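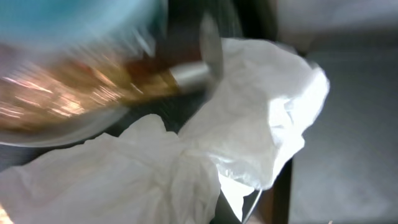 ## Kuredberg two-finger gripper kit: review after one winter of use

**Reviewed by:** Leandro Esteban
**Kit price as tested:** $661, with wrist camera and mounting plate
**Arm:** Lotby, home built
**Controller:** Bandness, 12 V supply
**Posted:** May 31, 2025

I built the Lotby arm at home and finished it at the Paredes shared workshop, where it is now bolted down. The original end effector was a hobby servo claw with no position feedback. I replaced it with the Kuredberg kit in January. The task is sorting mixed household items out of bins and trays, so this review covers small, soft, and shiny objects and says little about heavy loads.

### Assembly

The kit arrives as a motor body, two fingers, a linear guide, a camera bracket, and a bag of fasteners. Assembly took one evening. The guide rails need to be aligned before the motor body is tightened. The manual puts these steps in the opposite order, and following it left me with a stiff spot halfway through the stroke. I loosened four screws, ran the fingers from end to end by hand, and tightened everything again. The stiff spot was gone.

The mounting plate did not match the bolt circle on the Lotby wrist. I drilled an adapter. Anyone with a standard flange can skip this.

### Wiring and control

The gripper draws its power from the same 12 V rail as the wrist joint. With both moving, the voltage dipped enough to reset the camera. A separate regulated feed fixed it. The Bandness controller recognized the motor without changes, and position commands worked on the first try. Force limiting is a current threshold and has to be tuned by hand. The default is too high for anything thin-walled.

### Gripping

Full opening is 90 mm, measured at the tips. Closing from fully open is quick enough that the arm, and never the gripper, sets the cycle time.

Crumpled tissue is the easiest material. It deforms, the tips find a fold, and the exact closing point hardly matters. Small metal items lying flat are the hardest. The tips are too rounded to get under an edge, and a pick that is high by even a little closes on air.

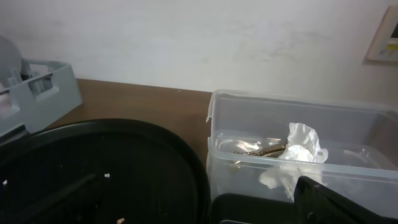

*Tissue and a small metallic item in the clear container, with the round black tray alongside.*

Bottles are in between. A smooth neck or cap gives the tips less area than I would like, and the item tends to rotate after lifting. I glued thin rubber to the inner faces for two weeks and got less rotation, but the rubber peeled and I took it off. Kuredberg should include replaceable pads.

I logged 691 commanded picks before checking the guide for wear. There was no play I could measure. One finger screw had backed out slightly and now has threadlocker on it.

### Wrist camera

The bracket places the camera close to the fingers, and the tips stay in view during an approach. That is useful for setting offsets. The narrow field is a drawback when the arm is low, where a large bin fills most of the picture and the software loses its reference to the table.

Clear plastic is the main difficulty. Rims, ledges, and molded corners produce edges that my detector reads as objects. Coins are worse when there is glare on the pile.

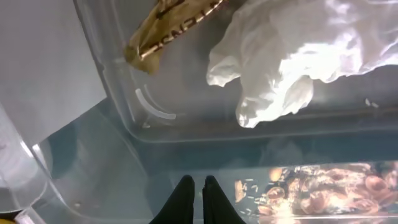 *Fingers over the transparent bin. Copper coins at lower right, cloth and tan package farther up.*

Lowering the detector's edge sensitivity helped with the rims and hurt on wrinkled packaging. I keep two profiles and switch by container.

### Verdict

Mechanically sound, with a poor manual and a current limit that needs attention before first use. For soft items and small packages I would buy it again at $661. For coins and flat hardware, plan on making different fingertips. I have a narrower set drawn up and will add measurements when they are cut.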